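Light on a Plain Surface

The desk lamp is among the least considered purchases in the home. It is often chosen last, after the chair and the table, and placed wherever an outlet permits. A feature on work surfaces would be incomplete without it.

Tülin Güler, who advises the furnishing firm Workico on home offices, holds that a lamp and the surface beneath it should be selected together. A white surface returns a great deal of light to the eye. Directly in front of the base, the brightness may be enough to wash out a printed page.

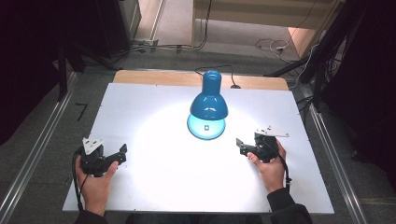
A blue desk lamp, lit, on a white board.

A wide, bell-shaped shade that opens downward keeps the bulb out of view and spreads the light in a broad pool. Ms. Güler recommends that reading matter be placed toward the outer part of that pool, where the light is softer. A switch on the base is convenient for persons seated at the desk, provided that papers are not allowed to cover it.

Readers are also advised to study the surface with nothing set on it. Soft bands of shadow that go unnoticed among books and cups are plain to see on a matte white top, and they are a useful guide to where a lamp should stand.

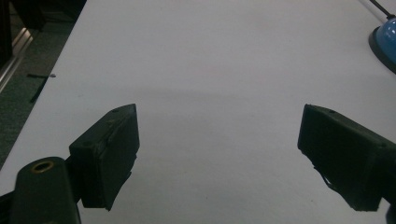
JULVILLE, March

The Türkmen showroom has enlarged its lighting department this spring and now displays 60 desk lamps, each on a pale table measuring 2 feet in depth. Doğukan Kırmızıgül, who manages the department, asks customers to bring the book or keyboard they use every day and to try it under several shades before deciding.

Comments

marlow_k: We have a white desk and a gray blotter. It solved the glare.

Pia R.: Does the showroom carry clamp lamps as well?

Contact the editors | Copyright Zumo Magazine | Back to top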